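Notes on a house rule for tabletop test layouts

The benchmark sheet we use at Pledulard for pushing tasks went to its third revision in January, and most of the changes concern what has to be written down before a run starts. The pushing itself is unchanged. I have been asked for the reasoning more than once, so it goes here, where I can find it again.

The old sheet had a field called "scene" and people filled it in as they liked. One entry read "blocks, standard". Another gave the names of the blocks and nothing on where they were. When we tried to repeat a batch of 30 runs from the Faretell comparison, the success rate came out well below the original, and there was no way to tell whether the policy, the arm calibration or the starting layout was at fault. The logs held joint angles to four decimal places and the layout in two words.

Revision 3 treats the starting layout as a measured input. The rules that matter are these.

The board is bolted down. Clamps are not accepted, as they creep under repeated contact and they take up edge space the arm may need. If the board has to come off, the table-to-base calibration is repeated before the next batch, even when it goes back on the same holes.

Blocks are recorded by colour and shape together. "Red block" is not an identifier when the set contains more than one red item, and the same goes for "star". The instruction text given to the policy may be ambiguous on purpose, but the record may not be.

Position is given relative to the board, with the origin at the front left corner as seen from the operator's side. Grid cells are good enough for language-conditioned tasks. For anything scored on distance we want millimetres.

The starting position of the end effector is part of the layout. This was missing from revision 2 and caused the most argument. An arm that begins between two blocks has a shorter path to both of them than to a block at the far corner, and a task list that happens to favour the near pair will look better than it should. We now record the two blocks nearest the tip at the start, and the task list is drawn without reference to them.
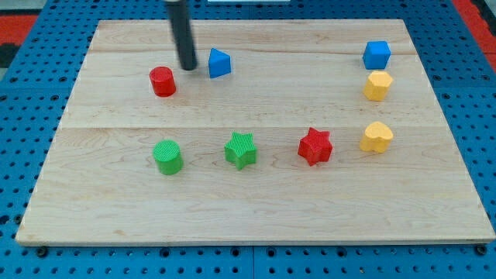

Eight-block set, tip above the board between the red cylinder and the blue triangular prism. Recorded nearest pair: those two.

In a layout like this one, "push the star to the heart" has two valid readings, one green and one red, and the red star sits next to the heart. A policy that always goes for the closest candidate would score well on it for the wrong reason. Under revision 3 the task is still allowed, but it is tagged ambiguous and reported in a separate column. The unambiguous form, "push the green star to the yellow heart", goes in the main column, and the red star then becomes an obstacle, which is also noted.

Free space gets its own line too. Tasks of the type "move to the front of the board" are easy when the near half is clear and much harder when it is not. We write the free area as a fraction of the board, to the nearest quarter. Finer than that and two operators will not agree.

Some 27 of the old batches have been re-tagged from stored overhead stills where those existed. The rest are marked "layout unknown" and are left out of any comparison. I would have liked to keep more of them, but a guess entered in a form looks exactly like a measurement six months later.

Two points are still open. The Villanueva draft, which we follow for most of the vocabulary, asks for block orientation as well as position. That makes sense for a star or a prism and very little for an upright cylinder. My preference is to make it mandatory only for shapes where the contact face changes the result, and to leave the field blank otherwise – blank, and not zero, as zero is an angle.

The other is surface wear. Board friction changes with use, more along the paths the arm takes most often. Purkodham replace theirs on a fixed schedule. We do a tilt test on Friday with one reference block and log the slip angle, which costs less and gives a number that can be plotted. Whether one block is enough to stand in for the whole set I do not yet know. The hexagonal prism and the heart have quite different footprints, and I intend to run both for a month before changing the sheet again.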